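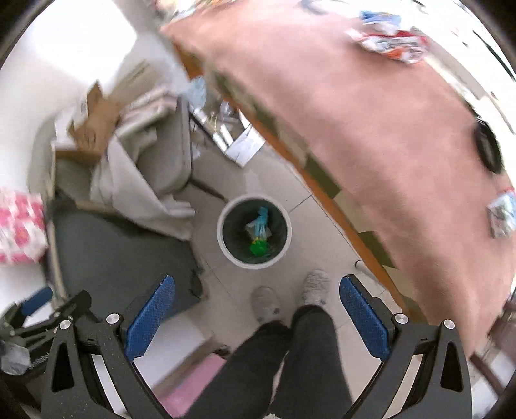 Review: Gosstead hand-held gripper, two-finger, blue pads
Posted 2/8/22

I run the equipment budget for a small home-robotics project, so I get to be the one who says no to things. I very nearly said no to this one too! We were pricing up a full arm (the Ander, if you've been shopping you know it) and the quote made me put the kettle on and go sit in another room for a while. The Gosstead is what you buy first if you want to record tidying-up jobs by hand and leave the arm for next year's money.

So, the good stuff. The pads are great. They're blue with a very fine texture, and they hold on to crinkly snack wrappers, which was my big worry, as wrappers are most of what we pick up. My first job with it was the mess by the table and the little white trash bin, in my slippers, and I had the hang of it in 20 minutes. The arms have triangular cutouts low down and I like that I can reach the screws without taking anything else apart. It was ready to use 16 days after I ordered, and Gosstead answered both my emails.

Now the less good stuff. It gets heavy. I planned our sessions at 60 minutes each and that was silly, my wrist was done well before then, so I've rewritten the whole June plan around 22-minute sessions with a proper break. If you're budgeting people's time, put that in your spreadsheet before you promise anybody a number of hours. Flat things on tile are a pain as well. A sheet of paper on the floor takes me several goes, and small bottle caps love to scoot off under the furniture.

Spare pads are sold separately (boo) and shipping costs the same for one pair as for five, so order a few pairs up front. I'd also set money aside for a second gripper before you think about extras like the Nirkata carry case, which is nice but it's a case. We did try the Cui one at a friend's place and it's lighter, with softer pads that I didn't get along with on plastic.

Would I buy it again? Yes, and I have, the second one is on order. The Ander is still on the list for next year, with a question mark next to it.

Four stars. I'd give it five if they put a pair of spare pads in the box.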